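Skelari Home Help > Laundry and Clothes > Folding

How to fold a T-shirt with wide sleeves so that it stays flat?

Asked by Waaka, 2023-09-01

Hello to all. I have sports T-shirts, red with white sleeves, and I fold them on the carpet as my table is too small. The body part is easy for me. The problem is the sleeves, they are wide and they always come out at the side. I fold one in, and when I do the second, the first one moves. Which part should be folded first?
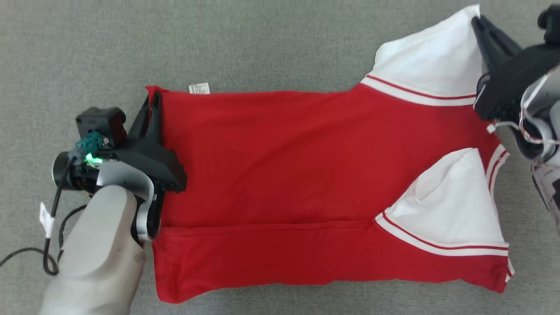

One sleeve folded in, the other still out.

I don't want to buy a folding board. Thank you for any advice.

2 answers

Answer 1 (accepted)

You have folded the bottom up too early, I think. Open it again and put the shirt with the front down. Then:

Fold one side to the middle, together with its sleeve.
Turn the sleeve back, so it lies along the side and does not cross the middle.
Make the same with the other side.
Only now fold the bottom up, one time or 2 times, it depends on your drawer.

Press with the flat hand after every fold. On a carpet the cloth holds quite well, but the carpet gives fluff, so I prefer to put the finished ones on the sofa.
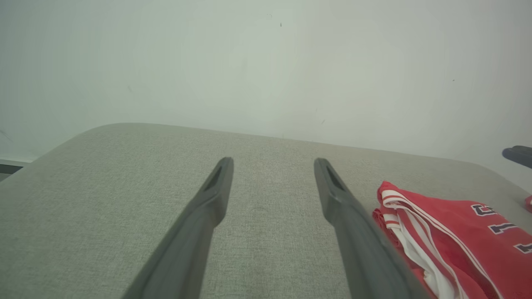 Gerkelum answered that the sofa is fine for one or two shirts, but a pile will slide on a soft seat, and sports cloth is the worst for this. Better to carry them to the drawer directly and stand them up in a row.

Answer 2

I just roll mine. Not so beautiful but it is quick.

Comment from Waaka: Thank you, sides first is much better. The rolling I tried in February and did not like the creases.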